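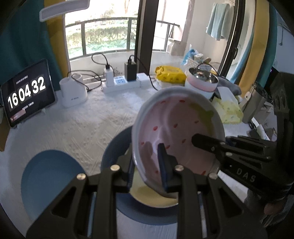 Minutes of the house meeting, Clenduvham Residence, second floor

Date: 6/25/19
Present: Zodwa Matlala (chair), Siyabonga Mnguni, Corina Manole, Wagner Bezerra (minutes)
Apologies: Nokuthula Mokgethi, who is at work until late. She sent her points in writing to Zodwa.

1. Minutes of the last meeting
The minutes were read and accepted with one correction. The new kettle was paid by Corina and not by Siyabonga. Wagner has corrected it in the folder.

2. Plates and bowls in the bedrooms
Zodwa opened this point. Many plates and bowls are leaving the kitchen and staying in the rooms for several days. At the weekend there were not enough bowls for breakfast and Siyabonga ate his porridge from a measuring jug.
Corina said that she eats in her room when she studies and she does not want to stop this. The others agreed that eating in the rooms is allowed. The problem is only the return.
There was a discussion about plates being put down on beds. A bedspread with a raised pattern is difficult to clean when sauce goes into it, and the white ones show everything. Siyabonga has already washed his two times this month. Nokuthula proposes in writing that each person buys a tray. Corina has seen trays in Radebe, near the bus stop, and will ask for the price.
Some people wipe a plate with a paper tissue and put it back in the cupboard. This is not washing. Plates with a smear on them go to the sink, also when the smear is small.
Decided: everything from the kitchen comes back the same evening, washed with hot water and soap. Private plates and bowls can stay in the rooms, but clean.

3. Which dishes are shared
It is not clear to everybody which dishes belong to the house. Wagner explained that the Brultholm set is shared, and all other dishes are private, also when they are standing in the shared cupboard. The pink plate with the small red leaf marks is private and has a thick rim, so please do not push it into the narrow rack, where it gets stuck. The blue bowl with the pale yellow inside is private too, and the light blue oval plate.
Decided: the upper shelf is for private dishes, the two lower shelves are for the house. Wagner will write the labels.

4. Lunch boxes
Zodwa asked that lunch boxes are opened and emptied on the day of use. The steel inner bowls must be taken out and dried separately. Siyabonga asked if the bowl can go in the microwave. The answer is no, and Zodwa will put a note on the door of the microwave.

5. Power strips
The letter from Clornel, who manages the building, was read aloud. Each room may use one power strip, and it may not be connected to a second one. Chargers are allowed. Kettles and heaters are not allowed on a strip.
Corina asked if a strip can lie on a bedspread. The letter does not say anything about this, but the meeting thinks it is better to keep it off the cloth, and also away from plates with food. Cables should not go across the place where a person eats. Siyabonga offered to fix cable clips near the window sills for anyone who wants them.
Decided: each person checks his or her own room before the inspection in November.

6. Kitchen money
There is 74 pounds in the tin. Dish soap, sponges and bin bags cost 38 pounds since the last meeting - Wagner has the receipts. Zodwa thinks we use too many sponges. No decision.

7. Other matters
Corina found a glass lid and does not know which pan it belongs to. It is on the fridge.
Nokuthula asks by letter that the extractor fan is switched on when somebody fries fish. Agreed.

Actions
Corina: price of trays
Wagner: labels for the shelves
Zodwa: note for the microwave
Siyabonga: cable clips

The next meeting will be in the kitchen. Zodwa will put the date on the fridge.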